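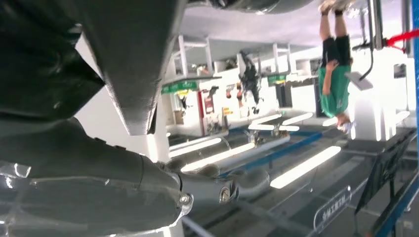 What is a relief warehouse?

A building where a charity stores supplies before an emergency happens. When a flood or an earthquake strikes, the goods can leave the same day.

Filed under: Helping Far Away / Ages 8 to 11

A small charity in the town of Eston keeps one of these warehouses. It holds 2,000 blankets, 200 tents and 1,000 water containers that fold flat. Each kind of item has its own place, and each place has a number. The number is written in a list called an inventory.

When a town needs help, a worker there sends a request. The request says how many people need supplies and which supplies they need. At Eston, Xiomara Tillman reads the request and compares it with the inventory. She then prints a packing sheet.
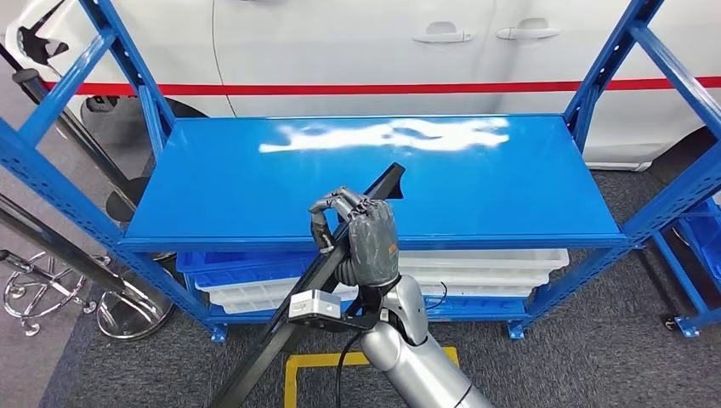 Heavy goods are stored low and light goods are stored high. The oldest stock goes out first. Medicines have a date on the box, and any box past its date cannot be sent.

Last January the river at Prudska flooded 70 homes. The request asked for blankets, soap and water containers. It did not ask for clothes, because the shops on the hill were still open and sold them. Many people mailed clothes to Prudska anyway. The bags filled the school gym, and workers had to sort them when they could have been handing out water.

Things nobody requested are called unsolicited goods. They use up truck space, and someone has to unload them. Money takes up no space, and it can be spent at stores near the flood.

After the supplies arrive, a second worker checks them. At Prudska this was Eilif Brekke. He counted the boxes, signed the sheet and sent a copy back to Eston. The inventory was then changed to show the new totals, and replacement blankets were ordered from a mill in Dalsgaard.

Word to know: inventory (IN-ven-tor-ee), a list of everything in a store or warehouse.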